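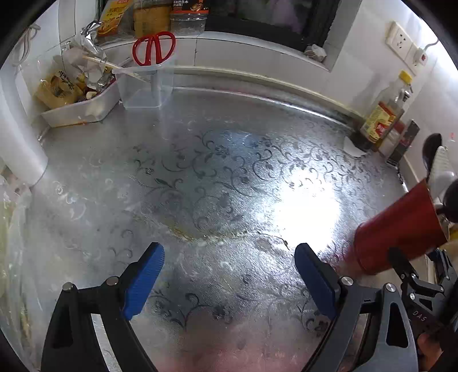

What does a bookseller mean by "very good"?

In the catalogs we read, it most often means a book with at least one fault the seller hopes you can live with.

Figure 2. Kitchen countertop with two grippers; a red canister is tilted at the right.

4.2 Condition terms in the fair catalogs

The sample consists of 39 printed catalogs issued by dealers for the November fair at Rurkow. We set aside 11 of them before coding. They described condition only by photograph, or in one case by a short poem, and neither could be scored on the sheet given in the appendix. The remaining catalogs were read in full by both authors and by Milagros Arango, who had handled books for a living before she read about them for one and was the strictest grader of the three.

"Fine" behaved well. Where a dealer used it without a qualifier, the rest of the entry rarely took it back. "Very good" did not behave at all. It was applied to rebacked spines, to missing half titles, and to an atlas lacking its maps of the southern hemisphere, which the entry called "very good otherwise." Qualifiers tended to trail the grade at a polite distance, so that a reader who stopped at the first comma would have a much happier view of the stock.

We had expected price to discipline the language. The more a copy cost, the reasoning went, the more carefully its faults would be set out, given the trouble of a return. This held for the Posar catalogs, where the costly items have collations a binder could work from. It failed for Drilinen, whose longest condition note concerns a cookery pamphlet and whose most expensive manuscript is summed up as "handsome." We wrote to ask what the word covered and were told that it covered the manuscript.

Provenance seems to buy some leniency. Foxing in a copy with a good bookplate becomes "light," and worming in an association copy becomes "old." Jairo Marulanda has suggested to us that worming is nearly always old by the time anyone catalogs it, and we have recoded the term as neutral.

Disagreement between readers was concentrated in 24 entries, of which 20 used the phrase "as usual." Two of us took it as a statement about the edition (the joints crack, as usual) and one as a statement about the dealer. We kept both readings in the table. The in-house glossary known as Nina, which several exhibitors share, defines the phrase by referring the reader to "as often," and does not contain an entry for "as often."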